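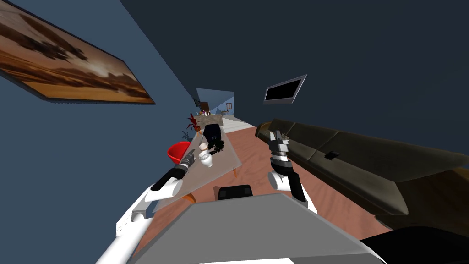 Does a dark wall color make a living room need more lamps?

It depends on where the light is aimed. A downward lamp over a table or a chair loses little when the walls are dark, but a lamp that lights the room by reflection can lose more than a third of its useful output.

Wall Color and Usable Light in a Small Living Room
Project report, Building Physics II, Zancombe College
Gearóid Ó Flaithearta, Rosimeire Moura, Ishbel Carnegie
Supervisor: Isla Tosh
Submitted 3/7/24

1. Background

Paint is usually chosen from a small card under store lighting. The card may list a light reflectance value (LRV), a scale on which a perfect black is zero and a perfect white is one hundred. Few buyers use the number, and few lighting guides for homes refer to it. Such guides tend to give a lamp output per unit of floor area and leave the surfaces out.

In theory the surfaces matter a good deal. Light reaching a table has a direct part, which travels straight from the lamp, and an indirect part, which arrives after one or more reflections. The direct part does not depend on paint. The indirect part depends on the average reflectance of the room, and the relation is not linear: each reflection multiplies the loss, so a change from white to mid gray costs more light than a change from mid gray to near black.

We measured the size of this effect in a room with one lamp, and compared two ways of mounting the lamp.

2. Test room

The work was done in the ground-floor practice room at the Uvthorpe site. It is rectangular, with one door and one window. The window was covered with blackout board for all runs. The floor is gray carpet tile and was left as it was. The ceiling is matte white and was not changed, except as noted in section 6.

Repainting the walls for every run was not practical in the time we had. We painted lining paper instead and hung it from battens just below the ceiling, so that it covered all four walls down to the baseboard. Five sets were made with Geddes matte emulsion: white, cream, mid gray, brick red and navy. The sets were allowed to dry flat for two days before hanging. Rosimeire Moura did most of the painting and kept the record of batch labels.

Furniture was removed. We know this makes the room unlike a real one, and the point is taken up in section 7.

3. Equipment

The lamp was a single LED bulb rated at 900 lumens, with a color temperature of 3,000 K. It was run for half an hour before each set of readings, as LED output drops slightly while the bulb warms up.

Illuminance was read with a Grandavar handheld meter on loan from the physics store. The sensor head sits on a cable, so the person reading the display could stand outside the room with the door almost closed. This mattered more than we expected – in early trials a dark sweater near the sensor changed the reading by a visible amount.

A grid of 20 positions was marked on the floor with tape. At each one the sensor was set on a stand at table height, facing up.

4. Method

Main series (pendant lamp, open shade):
Hang one set of wall paper and check for gaps at the corners.
Warm up the lamp.
Take a reading at every grid position.
Repeat until there are five full passes.
Change to the next set.

The order of the colors was drawn from a hat to avoid any drift in the lamp being mistaken for an effect of paint. The meter was zeroed with its cap on between passes.

The main series gave 499 usable readings. One was thrown out when the stand was found to have been knocked off its mark. The mean for that position was taken from the other four passes.

A shorter series was then run with the same bulb in two other fittings, a closed downlight shade and an uplighter bowl. Only white and navy walls were used, with one pass each. These results are less certain than those of the main series and should be read that way.

5. Results

With the open shade, the mean level at table height was highest with white walls and lowest with navy. Taking white as the reference, cream was slightly lower, mid gray was down by a quarter, and brick red and navy were both down by about a third. The gap between brick red and navy was smaller than the spread between passes, so we do not rank them.

The loss was uneven across the room. Directly under the lamp it was small for every color. In the corners it was large, and with navy walls the corner readings fell to less than half of their value with white. The ratio between the lowest and highest readings got worse in every step from white to dark.

With the downlight shade, the change from white to navy made little difference at the center. The corners were dim in both cases.

With the uplighter, the mean fell by more than a third. This fitting sends nearly all of its light to the ceiling and upper walls first, so everything measured at table height had been reflected at least once.

6. Ceiling check

Isla Tosh suggested a single run with part of the ceiling covered in navy paper. We managed to cover half before running out of battens. With navy walls and the uplighter, the mean dropped sharply again, and by a larger step than the wall change alone had caused. We did not repeat the run, and the paper had begun to sag by the last row of the grid. It suggests that ceiling color deserves its own project.

7. Sources of error

Hung paper does not lie as flat as a painted wall. Small folds may trap light and make all sets read slightly dark.

The printed LRV for each paint was taken as given. We had no reflectometer, and Ishbel Carnegie's attempt to check the values with the light meter and a white tile gave results that changed with the angle of the tile.

An empty room has more exposed wall than a furnished one. Sofas, shelves and curtains absorb light whatever the paint, so the difference between colors should be smaller in a home than in our data.

Illuminance is also not the same thing as how bright a room seems. A person looking across a room sees mostly walls, and a meter facing the ceiling does not record that view.

8. Further work

The uplighter series should be repeated with all five colors and full passes. A satin finish should be added, as every paint here was matte. Isla Moncrieff, who has the room next term, has asked to keep the batten frame, and the grid tape has been left in place until April. The navy and brick red sets are rolled and stored on top of the cupboard; the white set tore during removal and would need to be made again.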